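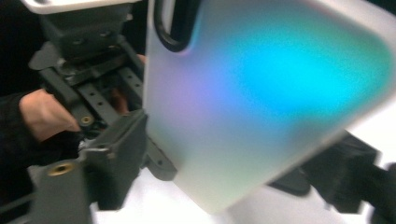
Our project began with a drawer. When I moved into the share house in Gavthorpe at the start of the year, the second drawer down in the kitchen was so full of old phone cases, dead chargers and mystery cables that it only opened a hand's width, and you had to work a ruler in to flatten whatever was standing up inside. I mentioned it in our first tutorial for Everyday Objects, mostly as a complaint, and by the end of the hour it had become our topic. The cases were what interested me most. A frosted one can look like nothing much lying in a drawer, and then you tilt it and it goes cyan and turquoise through the middle, with a bit of lavender off to one side and a thin white rim along the edge. I can see why people hang on to them long after the phone has gone to a cousin or to the tip.

The question we settled on was a modest one: why do people keep phone cases they can't use, and would a simple sorting routine help them let go of a few? Zamfira Dinu and I worked on it together from May onwards. Zamfira did most of the interviewing, being far better than me at getting people to talk, and I did the sorting sessions and the writing up, so if this report rambles a little the blame is all mine.

What we did

We visited four households, counting my own. In each one we asked whoever was home to bring out every case they could find, without warning them beforehand, as we didn't want anybody tidying up on our account. Everything went onto the kitchen table on an old bath towel (glass tabletops make a dreadful racket otherwise) and then we went through the pile together, one case at a time, with a cup of tea if it was offered. It was always offered.

For each case we wrote down the colour, the finish, whether the owner could name the phone it fitted, and whatever they felt like telling us about it. We had planned to record the condition on a proper scale as well, but we dropped that after the first visit. Zamfira and I couldn't agree on what counted as "yellowed" for a clear case, and we spent so long debating it at the window that our host went off and started making dinner.

After that came the sorting. We used three trays: one for cases that fit a phone still in the house, one for cases that could go to somebody else, and one for anything cracked, sticky or unidentifiable. People were free to move things between trays for as long as they liked, and some of them took full advantage!

What people told us

The cutout for the camera turned out to be the most useful thing for identifying a case, more so than the overall size. Most of our participants would hold one up beside their current phone, see straight away that the opening was wrong, and then put it back on the towel anyway. When we asked why, the answers were rarely about the phone. One woman had kept a green case from a trip up the coast with her sister. A retired teacher told us his had cost more than he liked to admit and throwing it out would feel like paying twice, which I have thought about a fair bit since.

Frosted and pearly finishes were harder for people to part with than plain black ones. I expected the opposite, thinking black would be seen as practical and therefore worth saving. Plain black cases went into the give-away tray with hardly a glance, though, while anything with a bit of a sheen got turned over in the light first, and often stayed.

Problems along the way

Our give-away tray was harder to empty than to fill. The op shop nearest campus would only take cases if we labelled each one with its phone model, so we spent a long evening with masking tape and a borrowed marker, and a few went into the third tray simply for want of a name. We also never found a satisfying home for the cracked ones. They are in a shoebox under my desk as I write this, and my housemates have begun to make remarks.

If we ran the project again, we would go back to each house a couple of months later and have another look in the drawer. We only managed that at mine. It opens all the way now, and the ruler has gone back to my pencil case.

Submitted 2022-12-19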